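Changing the soft fingers on the Jirer gripper

If your arm has started dropping paper cups it used to pick up without any fuss, the fingers are probably tired. Ours go soft at the root after around 2,000 grasps, and the change is an easy job once you've done it a couple of times – so put some music on and take your time.

Park the arm, switch the gripper off at the Hirose supply and wait for the light on the base to go out. Undo the two screws behind each finger and pull the finger straight off. Please don't twist! Kohei Hayashi cracked a mount that way, and a new one took us most of September to get.

Slide the new fingers on with the ribbed sides facing each other, and snug the screws down by hand before you use the driver. Then power up, open the gripper all the way and look through the wrist camera. You want a finger coming in low on each side, with a good wide gap between them. 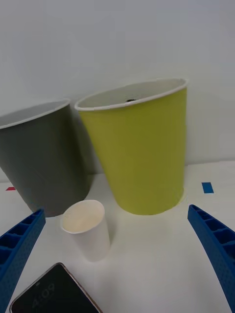 Page last changed: Jan 8, 2019

Now for the zero point. Open the Mirnik panel, close the fingers slowly until the tips just touch, and press Set. Ours usually reads 1,286 closed, but yours may well settle somewhere else, and that's fine. Write it in the log with the date (Nanami Takeda keeps a blank sheet at the back of the binder).

Try a small paper cup first. If the sides buckle, bring the force down to 700 and go again.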